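To: Members, Regional Automation Users List
Subject: Re: Notes on the open day at the Zembridge workshop

Dear members,

Thank you for the questions received since the first notice went out. The earlier message is quoted in part so that members who joined the list this month can follow the exchange.

> The Zembridge workshop will hold an open day in February 2020 for
> members of this list and their colleagues. The program will
> consist of a short talk, a demonstration of hand-held grippers at
> the table, and time for discussion. Attendance is free, but places
> are limited to 50. Members from outside the region should note that
> the workshop cannot arrange parking.

The open day took place as announced, and all places were taken. The talk was given by staff of Kandasamy, the firm that looks after the recording software, and dealt mainly with how a task performed by a person holding two grippers is turned into material a robot arm can learn from. The workshop now holds 1340 recordings of this kind. Of these, 822 have been checked and accepted for training, and the remainder are waiting for review. Visitors then moved to the demonstration area, where the handling of everyday goods was shown at close range.
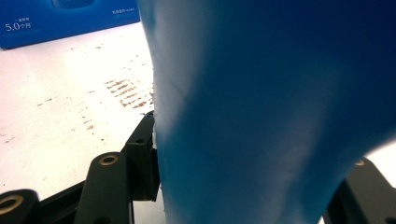 Ullia wrote to the list the same evening to ask whether soft goods should be part of a first program at all, given that her own company had spent most of a year on them with little to report. She would have preferred to see rigid parts first, and asked that the list be told how many of the accepted recordings involve anything that gives under pressure.

The workshop has replied that the accepted recordings are not yet sorted in that way. It expects to add the sorting before the next release and will send the figures to this list. The point about rigid parts has been noted, and members with suitable samples are invited to offer them.

Several visitors asked about the fingers. They are made to a common pattern so that the same shape can be fitted to a robot arm later, and the workshop considers this more important than comfort in the hand. A drawing will be supplied to members on written request. Those who wish to make their own should state the printer they intend to use, as the tolerances at the pivot are fairly close.

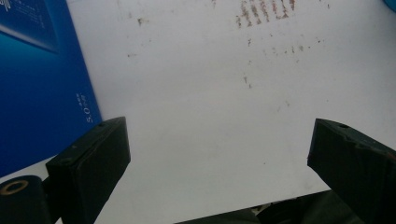 Requests for the drawing should go to the workshop office and should not be posted to the list. The office will answer in the order received, and members are asked to allow ten working days. The drawing may be used freely inside a member's own organization. It may not be passed on or sold, and any changes should be reported back to the workshop - a marked copy is sufficient.

On the subject of cost, the workshop was asked whether a smaller company could set up a similar station. The answer given was that the table and fittings are the least expensive part, and that staff time for checking recordings should be budgeted first. Trendwood, which attended with two of its production staff, estimated that it would need almost 1273 hours in the first year, including training. 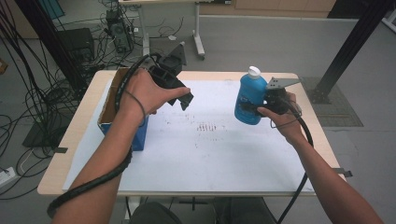
Members planning a station of their own should give early thought to how the operator will sit and move. Both arms are in use for long periods, and short breaks between recordings are recommended. Cables deserve the same attention. At the table, a thick black cable runs from the left-hand gripper down and around the operator's forearm, and a member who intends to work this way should check that it can follow the arm through the whole task before any recording begins. The board on the table top is held by small metal clips along the edge, an arrangement that others may find useful where the surface has to be changed between tasks.

A second open day is under consideration. Members who could not obtain a place at the first will be offered one before the notice is sent to the full list. Please reply to the list address with the name of your organization and the number of persons attending. Comments on the talk may be sent in the same message and will be forwarded to Kandasamy.

With regards,
Events Office
Zembridge workshop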